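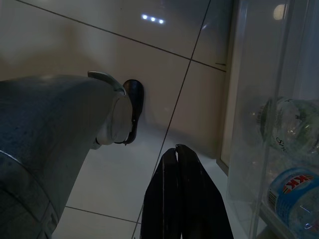 Photo: Skesex workshop

Dec 1, 2021

Erg prep for the fundraiser. Goal this year is $3,000, and the club wants the machines ready before the first relay piece. Six ergs on the list. Four came through fine with a clean and a chain oil. The other two are below.

Erg 2: drag factor low even with the damper all the way up. Took the cage off and vacuumed the flywheel and the inside of the perforated screen. Mostly lint and gray fluff. Drag came back up to match the others. Put a strip of tape on the frame with the date so we know when it was last opened.

Erg 5: handle slow to return past the catch. Bungee has gone slack. Shortened it by one knot and it pulls back properly, but the cord is worn near the hook and I don't want to run a full day of relays on it. Ordered a new one from Clernum, two while I was at it.

Monitors: swapped batteries in all six. The one from the Winness boathouse still drops its display when you change screens. Reseated the cable, same again. Might be the connector. Leave it for the warm-up area if we can't sort it out.

Test rows: 2,000 m on each at a steady rate, same damper setting. Splits felt even except Erg 5 before the bungee fix. Re-rowed it after, no complaints. Seat on Erg 3 clicks a little at the front of the slide – wiped the rail and checked the rollers, could not find a flat spot. Keep an eye on it.

Pledge sheets are in the Rebelo folder, top shelf, with the tape and the spare foot straps. If anyone takes straps, write it on the lid. We were short a pair last time.

Still to do in December:
Fit new bungee on 5
Borrow a spare monitor cable and try it on the Winness machine
Ask about extension cords for the projector – the long one went to the boat trailer
Check rubber mats, two are curling at the corners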